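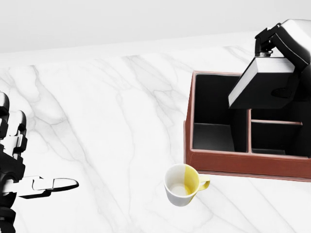

*2 min read*

2021-04-15, pineapple jam batch for the tarts

Third go at the Maglaya filling. Last two were too wet and leaked out the sides of the dough, so cooking it down longer today. Pan is the wide Heltetti one, not the deep pot. More surface = faster.

- grated pineapple, drained, 589 g after squeezing
- sugar 100 g (was 140 last time, too sweet)
- 1 cinnamon stick, 2 cloves
- pinch salt

Juice kept back in the fridge in case it gets too dry. Didnt need it.

Medium heat first, then low once it starts spitting. Sugar went in late, after most of the liquid had gone. Color much better for it, deep gold and no burnt edge. Total about 50 min. Stir constantly for the last part or it catches!!

Test: drag spoon through, line stays open. Rolled a bit between fingers when cool, holds a ball. Good. Weigh balls at 8 g each, the 10s split the dough.

Dough: same Plena butter as before, flour sifted twice, one yolk, no water. Rested 30 min wrapped. Still cracks when pinching the ends. Maybe flour brand? Maybe just cold hands. Try 20 min rest next time and change nothing else.

Baked one tray only. Middle rack, egg wash twice, second coat thin. First coat has to dry or it goes streaky. Bottoms a touch pale, tops fine. Leave in 2 min more.

Taste: clove too strong, drop to one. Jam tart enough now, a bit chewy, like the ones from the tin at Wuvine market. Dough could be saltier.

To do
- rest of jam in freezer, lable it
- reprice butter before the May order, that stall wants 2,000 for the big block now
- ask for smaller cutter, the scalloped one sticks
- try one tray with the closed shape, jam inside, no wash on the seam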